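9 March 2023

Back from Murnden a little after dark. Shoes off, soup on, writing this before I forget the order of things.

The reason for the trip was the Pulow kit. Ivana Quezada has been after me since February to come and look at it properly before the shop signs for one, and I kept putting it off because the drive is long and I had the Lurwood order to finish. The Lurwood order went out yesterday, so I had no excuse left.

What they sell is a pair of arms with grippers, a controller, and a starter set of tasks you can teach it by guiding the arms yourself. You can buy it outright or take it on a service plan. The plan is 900 a month with setup included, and you have to commit to 6 months. Buying outright is cheaper after a while but then you pay for visits. I wrote all of this on the back of the parking slip and then nearly threw the slip out.

Kinga Halász ran the demonstration. I had expected a salesperson and got the woman who does the installs, which suited me better. She doesn't talk much while the arms are moving. When I asked a question she finished what she was doing first and then answered it, and twice she said she didn't know and wrote it down.

She had a table laid out with a tray, a bowl and a basket of fruit. I asked why fruit, when we would be using it to pack ceramics. She said the shapes are uneven and people can tell right away when the grip is wrong. Fair enough. The bowl interested me more. It is close to the size of the ones we sell, and glazed, and I have dropped enough of those myself to want to see how a machine treats one.
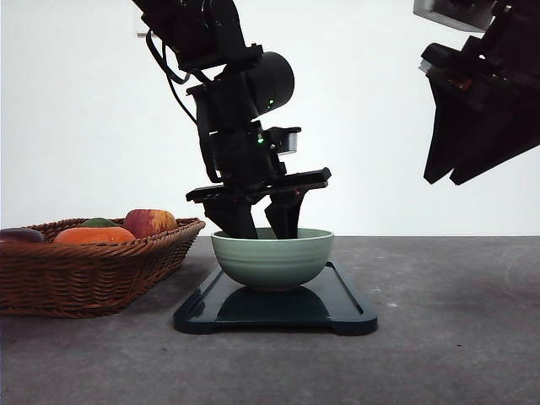

I asked her to slow everything down and she did, from a slider on the laptop. At the lower speed the arms are very easy to be around. At the full speed I stepped back without meaning to. Ivana says you get used to it. She worked with something bigger at Sosa for two years and she is calmer about these things than I am.

Points I want to keep:

The fingers come off with 2 screws each. Kinga changed one set while we talked. The spare sets are extra, and there is a softer type for glazed or painted goods that I think we would need from the first day. I asked for the price of those in writing.

The teaching part is simple. You take hold of a pair of handles and the arms follow you, and you do the job over and over until there is enough of it recorded. I did 14 tries at moving a piece of fruit from the basket to the bowl. My first few were poor. I kept coming in too steep and bumping the rim. By the end I was doing it without thinking about my hands so much. She says a new person usually wants an afternoon for this, and I believe her.

It does need a steady table. Ours has the bad leg. I have been meaning to fix that leg for as long as we have had the table, and now it will cost me money if I don't.

The cables are my main complaint. There is a loop that hangs off the arm and I didn't like how free it was. In our back room, with paper and tape and string everywhere, it will catch on something. Kinga said they can fit a sleeve. I asked if the sleeve was included. She wrote that down too.

The noise is fine. I had worried about that because of the front counter. It's a low whine and a click when the fingers close, and you could talk over it with no trouble.

We stopped for sandwiches and then she moved the tray and the bowl to new places on the table, so I could see whether the position mattered. I think this was the most useful part of the day. In our shop nothing is ever put down in the same spot twice.
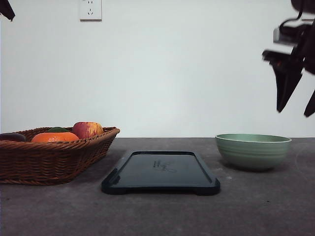 After lunch, tray in the middle and bowl over to the right.

It coped with most of the new positions. With the bowl pushed far back it hesitated, went down, came up again with nothing and tried a second time. Kinga let it go on without stepping in, which I appreciated. She said the far edge is the weak spot and that more recordings there would help. I asked what happens when it fails with no one watching. It stops and sends a message. Ivana asked how long before it stops, and the answer was that you set that yourself.

I asked about wrapping. Putting a bowl in a box is one thing, but most of our time goes on the paper. Kinga was straight about it and said she would not promise wrapping. They have one customer trying it and it is slow. So for us it would be moving pieces from the shelf to the packing table, and maybe setting them in the box after one of us has wrapped them -- a smaller job than I had pictured when Ivana first told me about it. I said so in the car.

Ivana thinks it is still worth having. Her figures are mostly about my wrist, and she isn't wrong about my wrist. I told her I would want a trial month before the long commitment, and she said Pulow doesn't offer one. I said they could be asked. She is going to write to them tomorrow and I am going to read it before she sends it, as she is too polite in letters.

Drive home slow. Road works past the bridge, one lane, and a truck in front with its blinker on the whole way. We hardly talked. Ivana slept for part of it.

To do: measure the back room, including the depth from the wall. Fix the table leg. Find out if the outlet behind the shelves is any good or if we need the electrician again. Ask about the soft fingers and the cable sleeve. Send Kinga a photo of the tall vases, which she asked for, and the dimensions of our biggest box.

The soup caught on the bottom a little while I was writing. Ate it anyway. Bed now, early delivery in the morning.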